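Pimeo Hand-Held Gripper, Paired Set
Operating rules and good practice for garment work

Product line: Collard soft-goods tools
Supplied as: matched pair, left and right
Current rule sheet: issued December

Scope
The rules on this page apply to operators who record garment handling with the Pimeo in homes and other furnished rooms. They do not cover bench work or robot-mounted use, for which see the Du Plessis mounting guide.

Before recording
1. Check that the label on each tool matches the hand it is assigned to. A left tool logged as right spoils the whole session file.
2. Close both pairs of fingers fully, then open them. Reject a tool if one finger lags the other.
3. Wipe the finger pads with a dry cloth. Do not use fabric softener sheets or solvent.
4. Remove pins, coins and keys from pockets.

Gripping heavy cloth
Denim and lined jackets are taken by a fold, never by a single layer at the hem. Bring the fingers in parallel to the bed and keep buttons and zippers out of the slots. Hold the second tool clear until the first has a firm grip.

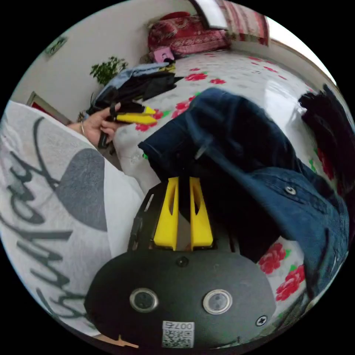 Hicham Cherkaoui: We had trouble with rule 4 and metal buttons. The sheet says to empty the pockets, but it gives no limit for fixed hardware. Our operators read it as a ban on anything with a shank button and were skipping half the jackets. Please state it one way or the other.

Fixed hardware is permitted. The next issue of the sheet will say so in rule 4. Only loose items must be removed. If a finger closes on a button, open, back off and take a new fold. Keep the failed attempt in the recording and mark it as a retry.

Working over a pile
Approach dark garments slowly. Folds in black cloth are hard to separate in the recorded video, so pause briefly before contact. Lift one item at a time. When two come up together, lower both and start again. Cables on the floor near the operator's feet are to be moved or taped down before the session.

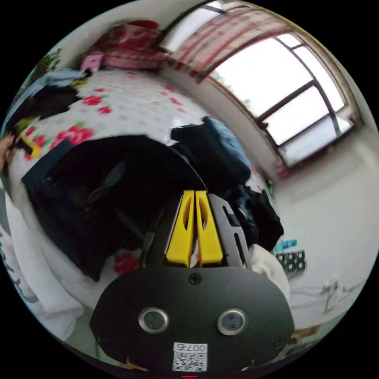
Bright windows should be kept to one side of the work where the room allows. Curtains may be drawn. Do not change the lighting partway through a task.

Service limits
Finger pads: inspect every 1,000 grips, replace at 1,215
Maximum session without a break: 2 hours
Replacement pad set: part 606

Records
Log the tool pair, operator initials, room and pad count at the start of each session. Corrections to the rule sheet go to Ketill Ravn at Collard.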